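Como anotar um jogo de beisebol à mão

1. Escreva o nome dos rebatedores na coluna da esquerda, na ordem do alinhamento.

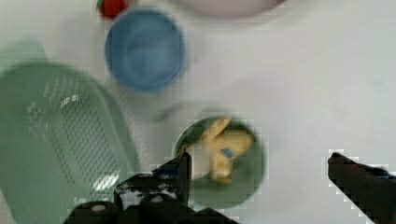
Escorredor verde-claro sobre a mesa branca.

2. Use o número da posição em cada jogada. Rebatida rasteira ao interbases com eliminação na primeira: 6-3. Strikeout: K.

3. Ao fim de cada entrada, risque a diagonal e some as corridas. Nos jogos do Griltemero, de 7 entradas, sobram colunas na folha.

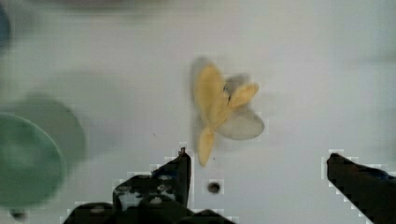

Objeto amarelo em forma de flor na superfície branca.

4. Anote as trocas de arremessador com um traço horizontal.
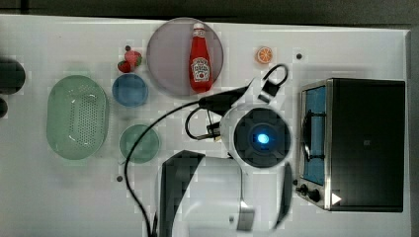 5. Confira os totais com o outro anotador antes de assinar.

Texto: Afaf Salameh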